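Planning an Equipment Budget for Hand-Held Gripper Work

Departments that intend to collect handling data with hand-held grippers should settle the budget before any request reaches Purchasing.
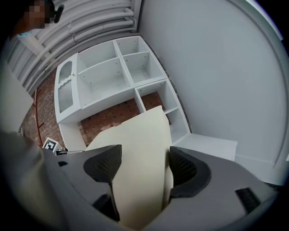

The steps below apply to first purchases and to replacements. Sites that already hold a framework agreement with Konari may begin at Step 3.

Step 1. Define the tasks
Write down what operators will be asked to pick up, move and put together. Flat boards, shelf parts and small household items place different demands on the finger pads. A list of one page is enough. Requests that name a product but no task will be returned.

Step 2. Separate fixed and recurring costs
Fixed costs include the grippers, the storage and any furniture bought for the work area. Recurring costs include finger pads, printed markers, cables and operator hours. Enter pads on their own line. In the last budget year the Kevisberg site used 51 pairs, none of which had been planned for, and the cost was taken from the training budget.

Step 3. Obtain two quotes
Ask each supplier for the same items in the same quantities. Sharifi and Arketti both quote by the unit, but Arketti lists calibration separately – check that it has been included before comparing totals. For planning purposes, allow $570 per gripper and $109 per year for calibration.

Step 4. Plan the work area
Measure the floor space with the furniture in place. The operator must be able to reach every shelf and compartment used in the task without stepping over cables. Wall fixings and changes to lighting are charged to the department and need approval from Facilities.

Step 5. Set a reserve
Hold $450 per work area for parts that wear out or break during the year. The reserve may not be used for additional grippers.

Step 6. Submit the request
Send the task list, both quotes and the floor plan together. Requests received by noon on Wednesday are reviewed the same week. Incomplete requests are held until the missing papers arrive – they do not keep their place in the queue.

Changes after approval
A change of supplier requires a new request. A change in quantity may be made by written note, provided the approved total is not exceeded.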